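The arm is coming to our building in June

4/11/22

I have worked returns at Tomoana for nine years. We take back household goods that people bought online and didn't want, check them, and put them in the right tote so they can be resold. Books, games, balls, pillows, toys, small electronics. It is mostly picking things up and putting them down, with a decision in between.

In June we get our first robot arm at the Corcombe building. It will stand at the end of my line. Several people have asked me what I think about it, so I'm writing it down once.

The arm is already being worked on, only not in our building. Yanti Khoo's group at the Cenamcombe office does everything in simulation first. They put a computer model of the arm next to a table or a bed with a mix of household things lying on it, and they have it reach and grip, over and over. Then they change the room or move the things and do it again. Yanti set up a screen in our break room and left some of it up for us to look at over lunch.

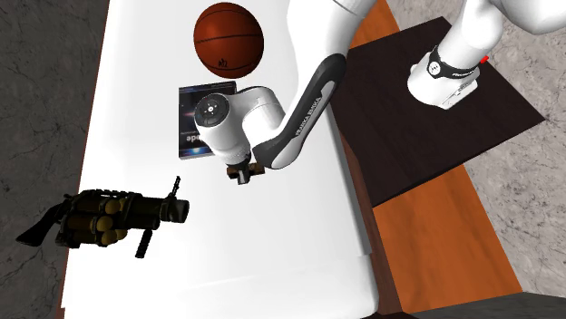 Most of us had pictured a big caged machine like the ones in car plants. One arm on a pedestal with a small gripper was less than people expected, and I think that calmed the room down a little. Delwyn Bright asked how it picks up a basketball with a gripper that size. Yanti said that was a fair question and wrote it on her pad. Flat items are her main headache. A person slides a game case to the edge of the table and pinches it without thinking. The arm has to come straight down and get its fingers on either side, or find some other way, and the cover art makes it harder to tell where the case stops and the shadow starts.

The last report she shared covered 2,983 simulated picks, and 2,960 of them ended with the item in the right spot. People were impressed by that. I was too, until Flynn McKinnon pointed out that every item in the set was clean and whole. Our returns come with tape on them. They come in bags with the air half out. Last winter I opened a board game and it was full of somebody's dry cat food. Yanti agreed that none of that is in there yet.

What changes for us, as far as I've been told:

The arm takes the last station, where checked items go from the table to the totes. Right now that is a two-person station per shift. Those two people move up the line to inspection. Nobody on our shift is being let go this year. I asked Huia Rutherford, our site manager, about next year and she said she didn't know. I would have liked a better answer but I believe that one.

Inspection pays the same. It is easier on the back and harder on the eyes. Delwyn likes the tote station because she can listen to the radio and be left alone, and she isn't happy about moving. Flynn has a bad shoulder and asked if he could move early. He starts next week.

We also get a new job called arm attendant. You clear jams, pick up what it drops, and press a button on a tablet to say what went wrong. The training is 40 hours, paid. Cempaka Nasution and I both signed up. Only 3 people can do it in the first round, so we'll see.

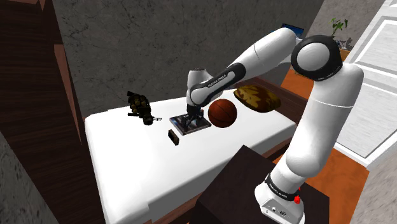 Cempaka and I spent an afternoon at Cenamcombe trying out the attendant tablet against the simulated arm. You watch a run, and when it finishes you tag it: good grip, bad grip, wrong item, bumped something. It's dull after the first hour. Cempaka was faster at it than me. She noticed that I kept tagging "good grip" while the fingers were only touching the thing and hadn't lifted it, and I had to go back and redo a whole page. Yanti said the people at the Drellanora site did the same thing when they started.

The part I keep thinking about is the pace. Now, when the tote station backs up, somebody yells and the rest of us slow down or go help. With an arm there I'm not sure who sets the speed. Huia says the line will run at the inspectors' pace and the arm will wait for us. That should be in writing, and Delwyn has asked for it in writing. We haven't seen it yet.

I'll post again when I hear about the attendant spots.

We use cookies to remember your settings on this blog. Accept | Decline

Contact | © 2022 Notes from the Returns Line | Back to top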